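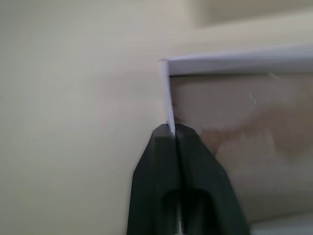 Frequently asked questions: paper records and document deposits

Kallora Archive Service holds the public and private records of Tilovbridge, Mudgway and the surrounding parishes. The answers on this page apply to visitors to the Tilovbridge searchroom and to persons or organisations wishing to deposit papers. They were last revised on Fri 27 April.

Visiting the searchroom

Do I need to book?
Yes. Seats in the searchroom are limited and must be booked at least 2 working days before a visit. Bookings may be made by telephone or through the enquiry form. Visitors who arrive without a booking will be admitted if a seat is free, but original documents may not be available on the same day.

What do I need to bring?
First-time visitors are asked to bring proof of name and proof of address. These may not be the same document. A reader's ticket will be issued at the desk and remains valid until its printed expiry date.

What may I take into the searchroom?
Pencils, loose notes, a laptop computer and a telephone set to silent. Coats, bags, umbrellas, pens, food and drink must be left in the lockers in the entrance hall. Chewing gum and cough sweets are not permitted.

How should I handle single sheets?
Hands should be clean and free of hand cream. Gloves are not required for paper or parchment and should be worn only for photographs, when they will be supplied by staff. Sheets should be kept flat on the desk and in the order in which they were found. Please do not lick fingers to turn pages, lean on documents or use them as a rest for notes. If a sheet is torn, folded in on itself or stuck to another, do not attempt to separate it. Bring it to the attention of the member of staff on duty.

How many items may I order?
Up to 2 items may be issued to a reader at one time. Further items will be issued when the first are returned. There is no daily limit, but no orders are taken during the final hour of opening.

May I take photographs?
Yes, on completion of a copying declaration and payment of the daily fee. Flash and hand-held scanners are not allowed. Certain deposited collections may not be photographed without the written consent of the owner, and this is stated in the catalogue entry.

Holdings and catalogues

What do you hold for Bratness?
The Bratness estate collection consists of 1,016 items, chiefly leases, rentals, correspondence and maps. Of these, 570 are described individually in the online catalogue. The remainder are covered by a typed handlist which may be consulted in the searchroom. Parish registers for Bratness are available on microfilm only.

Why are some records closed?
Records containing personal information about living individuals may be closed for a period set out in the catalogue. This applies in particular to school admission registers, hospital case files and the records of the lower courts. Requests for access to a closed record should be made in writing and should state the catalogue reference.

Can staff carry out research for me?
Staff will answer short enquiries about the holdings free of charge. A paid research service is available for longer searches. The fee is charged whether or not the search is successful. Staff are unable to give legal advice on boundaries, rights of way or the ownership of land.

Depositing papers

Will you accept my family papers?
The Service is pleased to consider letters, diaries, account books, deeds, plans and photographs which relate to the area. Please make contact before bringing anything to the office. Papers should not be left at the reception desk or sent by post without prior agreement.

Should I tidy the papers first?
No. The original order of a collection is often useful to researchers and should not be disturbed. Do not remove staples, mend tears with adhesive tape or write on the sheets. Papers which show signs of mould should be placed in a separate box and reported when contact is first made.

What is the difference between a gift and a loan?
A gift passes ownership to the Service. A loan leaves ownership with the depositor, who may withdraw the papers on giving notice in writing. Cataloguing costs may be recovered where a loan is withdrawn early.

Closures

When is the searchroom closed?
The searchroom is closed on Sundays, Mondays and public holidays, and for stocktaking during the first full week of December. The Mudgway outstore is not open to the public. Items held there are marked in the catalogue and require additional notice.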